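Packing Tables and Floor Marks - Frequently Asked Questions
Bultville Hall, updated August 2024

What tables do you supply?
Stainless steel tables with tubular legs. Each one can hold up to 130 pounds.

Can I tape a square on the tabletop?
Yes. Use yellow vinyl tape only - duct tape leaves glue on the steel. Wipe the top first and let it dry.

Can I tape the carpet too?
Yes, for up to 30 days. After that the glue gets hard to remove. Press the corners down well. A small overlap where the ends meet is fine.

How do I get the tape off?
Pull it back slowly and low to the surface. For leftover glue on a table, use the citrus cleaner in the supply closet. Do not use it on carpet.

Can I move the tables?
Yes, with two people. Lift by the legs, not the crossbar, and keep 12 inches clear of the stanchion bases.

Who do I ask for more tape?
The Hotau desk, extension 1181.

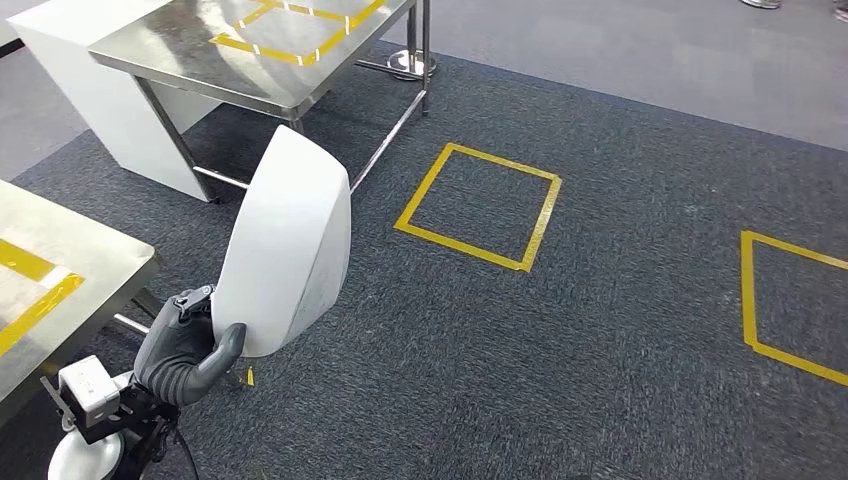 Yellow tape squares on the steel tables and on the carpet.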